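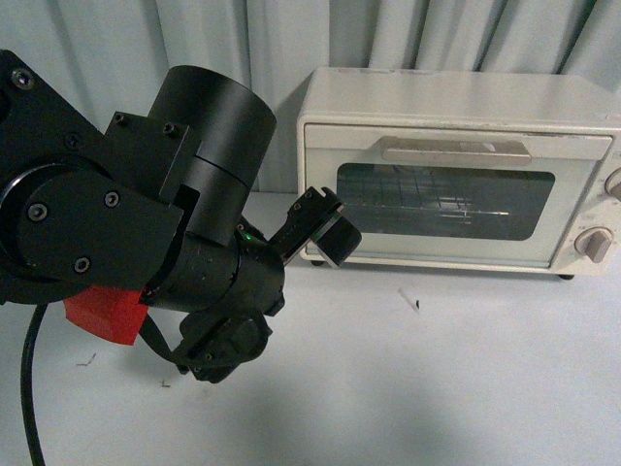
Project report, Interior and Product Presentation, Cleltitz College
Group task: a demonstration table for small kitchen appliances
Wed 9 February

## 1. The task

Our group was asked to set up a table on which a small appliance could be shown to visitors in the Jomley room. The table had to look tidy from the front, hide the space underneath, and leave enough room beside the appliance for someone to work. We were given a cream-white toaster oven to plan around. The brief said that we could not alter the table and that everything we added had to come off again without leaving a mark.

We started in October with a sketch stage and then moved to the real furniture. This report covers the table, the skirt and the background. The printed sign was made by another group and is left out.

## 2. The top

We first planned to cover the top with a cloth that matched the skirt. We tried this and gave it up. The cloth moved when the oven door was opened, and a loose cloth near a heating appliance was not something we wanted to defend in the safety section. We left the top bare.

A bare pale top has two drawbacks. Every crumb shows, and so does every shadow. Under the room lights the brightness across the surface is uneven, with soft grey patches next to areas that look nearly white. We tried turning off one row of lights, but this made the front of the table too dark to read a label by, so we turned it back on.
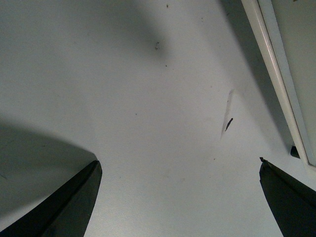
*Figure 1. The pale surface from close above, with the white frame at upper right. Note the shadows.*

Cream against white was a point of disagreement in the group. Two of us thought the oven would get lost on such a light table. We asked 11 students from the year below to look at it from the doorway, and most of them picked out the oven first. One said it looked like a hospital. We kept the colours as they were, but we would try a darker mat if we did the work again.

For placing the oven we used these rules:

- 12 cm clear between the back of the oven and the curtain
- door facing the visitors
- cable run off the back, never over the front edge
- working space kept to one side, so that nobody reaches across the oven

The oven ended up on the right. The demonstrator in our practice run was right-handed and found it slightly awkward to put a tray down on the left. We noted this but did not change it, as the socket decided the matter.

## 3. Fitting the skirt

The skirt came from Coetzee, the hire shop, folded in a bag. It is pleated and hangs from below the slotted panel at the front of the table. Fitting it took three people 15 minutes the first time. Most of that went on finding out which way round the panels went.

We had assumed that the skirt would cover the whole front of the table, right up to the edge. It does not. The panel with the slots stays in view between the front edge and the top of the fabric. We discussed moving the fabric up to hide the slots. In the end we decided against it, partly because they may be there for air and partly because the line of the front edge looks better when it is left alone.

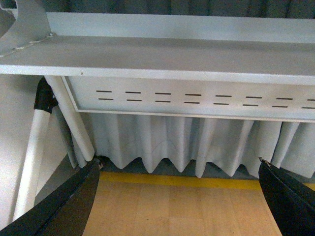 **Condition of the fabric**

We checked the skirt once it was hanging. The pleats are regular and hold their shape well down most of their length. The problem is at the hem, where they splay out and the lower edge goes in and out in a zigzag of points. There are also faint curved creases across the fabric and some slight stains, mainly towards the middle. From a few steps away we did not find the stains distracting. The hem is easier to notice.

We wrote down three possible ways of dealing with the hem:

1. Steam the fabric while it hangs. This is quick, but someone has to borrow a steamer.
2. Add small weights inside the lowest folds. We liked this best, but the hire terms do not allow pins or stitching.
3. Store the skirt on a hanger between uses. It costs nothing, but it does not help with the creases that are already there.

We recommend the first for the day itself and the third afterwards.

## 4. The join

On the long front, two lengths of fabric meet near the centre. They overlap slightly, and the seam between them can be seen if you look for it. Our tutor asked whether it could be moved to a corner. We measured, and it would have left a gap at the far end, so the join stays near the middle.
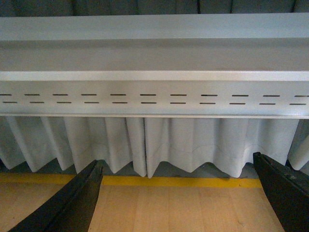

*Figure 2. Front of the table, showing the slotted panel and the join in the skirt.*

What we could do was make the join neater. Lining up the pleats on both sides before fastening the second length makes more difference than pulling the fabric tight – pulling only opens the folds next to the seam.

## 5. Background

The curtain behind the table was already in the room. Its vertical folds go well with the pleats and it hides the wall. We did look at a printed backdrop from Trisum, but it would have used most of our budget, and the delivery date was too close to the assessment.

## 6. Still to do

- Borrow a steamer and treat the hem
- Ask Coetzee whether the stains are on their record for this skirt
- Try a mat under the oven in a darker colour
- Repeat the doorway test with the lights as they will be on the day
- Add the fitting order for the two lengths to the set-up sheet, left length first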